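4.2 Folding T-shirts and other light tops

Before you start, clear the table and wipe it with a dry cloth. A smooth, light-colored surface is best, as you will notice lint and loose threads more easily. Put the garment down loosely first. It does not need to be straight yet.

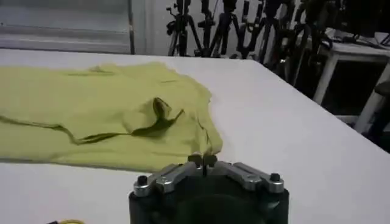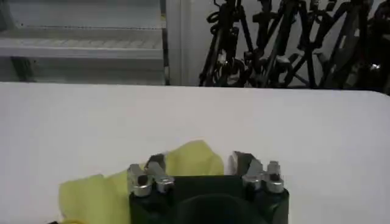
1. Find the neckline and the two shoulders. Pull out any part that is rolled over.
2. Lay the garment with its front side down, neckline away from you.
3. Smooth it from the middle to the sides with an open hand. Do not pull the hem, it will stretch.
4. Fold each side to the middle, with the sleeve turned back on itself.
5. Fold the bottom edge up to the neckline, then fold once more.
6. Place the folded piece in the Kalta tray, neckline up. One tray holds 12 pieces.

Note: Thin fabric slides easily. If the fold opens again, press it with your palm for 2 seconds - not longer, or the crease will stay.

Caution: Do not fold garments that are still damp. Hang them first, see 4.5.

For long sleeves, follow section 4.3. Questions about tray sizes go to Fatemeh Karimi at Covix.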